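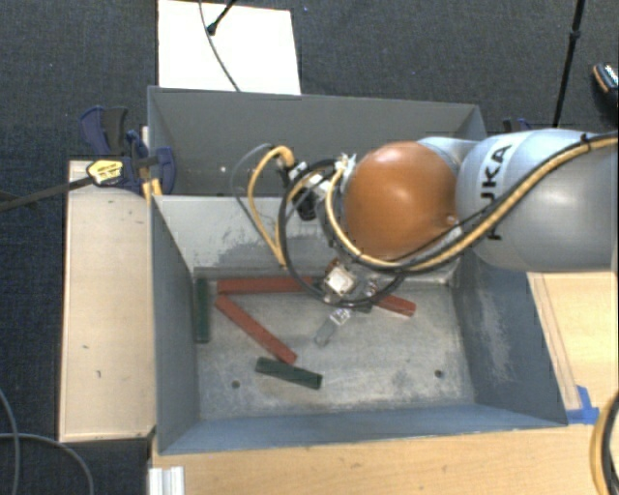 Okay, hi, thanks for staying for the last slot before lunch. Say name, say Vetberg, don't do the company history. I did the company history last time and it ate four minutes.

So I want to talk about a fault that took us most of August to find. Bin picking, painted bars, KUKA arm. Odamis is what we call the picking software, I'll say that name a lot, sorry!

Start with the log. We ran 3079 picks with nothing worth writing down, and I was feeling pretty pleased with myself. Then the arm stopped halfway through a lift with a collision alarm, and there was nothing near it. Reset, carry on. 311 picks later, same alarm. (Pause here, let them guess. Somebody always says gripper.)

We blamed the gripper too. Swapped the fingers, lost two days. Then I blamed the vision, because I always blame the vision, and Lucie Leclerc had to sit through me re-teaching every bar pose we had. She was very patient. Still stopped.

What it was – the hoses. When a bar lies close to a wall the wrist has to turn a long way to reach it, and the loop of cable at the wrist swings out and snags on the bin edge. The arm feels the pull and reads it as a hit. Our collision model had the arm, the gripper and the bin in it. It had no hoses. I drew that model, so that one's on me.

Now the safety bit, slow down for this. After the second week I'd raised the collision threshold to get through a demo. Please don't do that. The next snag didn't trip the alarm, it pulled an air fitting loose and the gripper dropped a bar from the top of the lift. It landed in the bin and the fence was shut, so we got a loud bang and a fright. Still, I'd turned down the one thing that was telling us the truth.

Fixes, quickly: threshold back where it was, wrist rotation limited, shorter loop, a fat cylinder around the wrist in the model to stand in for the hoses. Some bars by the wall now get skipped until the pile shifts. Kandico would like those back and I don't have a good answer yet.

If there's time, play the alarm audio. Questions – repeat them into the mic!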